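Zwischenbericht November: Versandaufmachung für Handyhüllen, Projekt Claraver
An die Geschäftsleitung Tisow, vorgelegt von Yakubu Olaniyan
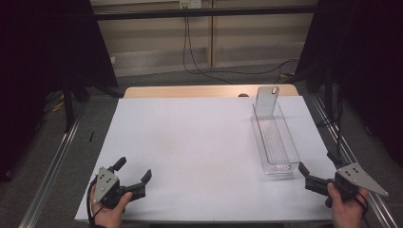
Der Auftrag lautete, bis zum Jahresende eine Aufmachung zu finden, in der sich unsere Hüllen im Laden aufrecht präsentieren und ohne Umpacken verschicken lassen. Ich war im Antrag skeptisch, ob beides mit demselben Einsatz geht, und bin es nach diesem Monat eher mehr als weniger.

Stand der Muster
Von Laitinen liegen 3 Varianten der durchsichtigen Schale vor. Weiterverfolgt wird zurzeit nur die lange, schmale mit den feinen Rippen im Boden. Die Hülle lässt sich darin hochkant einstellen und ragt über den Rand hinaus, was für die Auslage gewünscht war. Für den Karton ist genau dieser Überstand das Problem. Laitinen schreibt, man könne die Wand höher ziehen. Ein Preis dafür steht in dem Schreiben nicht.

Die matte, durchscheinende Hülle in der klaren Schale wirkt auf weißem Untergrund blass. Der Vertrieb findet das edel. Ich halte es für schwer verkäuflich, solange kein farbiger Einleger dazukommt, und der ist im Budget nicht vorgesehen.

Einstellversuche
Je Variante waren 48 Einstellvorgänge geplant. Vollständig ausgewertet ist bisher nur die schmale Schale. In 11 Fällen stand die Hülle schief oder kippte gegen die Wand, meist weil die Unterkante quer auf einer Rippe saß. Ob das an den Rippen liegt oder an der Toleranz unserer Hüllen, kann ich nach einem einzigen Durchgang nicht sagen, und ich würde die Zahl auch nicht nach außen geben. Die beiden anderen Varianten folgen, sobald Jukside die zweite Lieferung Hüllen freigibt. Zugesagt war sie für Anfang des Monats.

Mittel
Ausgegeben wurden Muster und Fracht. Die Position Werkzeugkosten ist unangetastet, und dabei sollte es vorerst bleiben. Das Angebot von Laitinen für das Serienwerkzeug gilt noch neun Wochen. Der Hinweis auf die ablaufende Frist kam inzwischen zweimal und überzeugt mich nicht.

Nächste Schritte
Versuche mit den übrigen Varianten, danach ein Falltest im Versandkarton mit und ohne Deckel. Von der Geschäftsleitung brauche ich eine Aussage, was Vorrang hat, Auslage oder Versand. Ohne diese Festlegung testen wir weiter an zwei Zielen vorbei. Der Termin zum Jahresende ist aus meiner Sicht nicht zu halten, wenn Jukside erst im nächsten Monat liefert.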